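Flerkeck asks for evidence behind "self-cleaning" fabric claims

For release: February

Flerkeck, the consumer testing group based in Dalby, has called on clothing and bag makers to stop using the words "self-cleaning", "odour-proof" and "never needs washing" unless they can show the tests behind them.

The call follows a review of 64 products sold online with at least one such claim on the label or the sales page. Flerkeck wrote to every seller asking what had been tested, by whom, and after how many washes. Most did not reply. Of those that did, several sent back the same marketing leaflet the claim had come from.

"We have been told that a coat can clean itself in daylight," said Catalina Salinas, head of testing at Flerkeck. "I would like to see the coat. If the results exist, it should take a seller one email to send them, and we have waited 90 days."

Flerkeck does not say that treated fabrics never work. Some coatings slow the growth of the bacteria that cause smells, at least when new. What the group doubts is the leap from a small effect on a fresh sample to a promise that lasts as long as the product does. Few of the pages reviewed said how long the treatment would hold up, and fewer still said what happens to it in an ordinary machine at 40 degrees.

Price is a further worry. One jacket sold under the Alent name costs £343, and the sales page puts much of that down to a finish it describes only as "active". Flerkeck asked what the finish was. The answer given was that it was active.

The group is also unimpressed by star ratings. One seller, Aquino, points to 2,000 happy buyers as proof that its backpack lining stays fresh. Flerkeck's view is that people who have just been sent a new bag are likely to find that it smells like a new bag.

Flerkeck wants sellers to print three things beside any claim of this kind: the name of the test, the number of washes it was carried out after, and the date. It has sent a draft wording to the firms in its review and will publish their answers, including the blank ones, on its website in the spring.

Until then its advice to shoppers is dull. Read the care label before the sales page. Ask what the treatment is called. Keep the receipt, and wash things when they smell.

Notes to editors

The full list of products reviewed is available on request from the Flerkeck press office in Dalby. Catalina Salinas is available for interview from 9am.

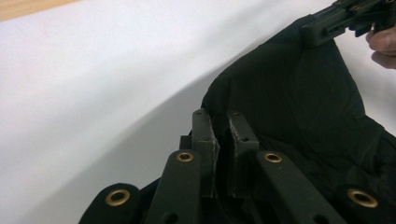

Flerkeck takes no payment from makers or sellers and buys the products it tests at full price.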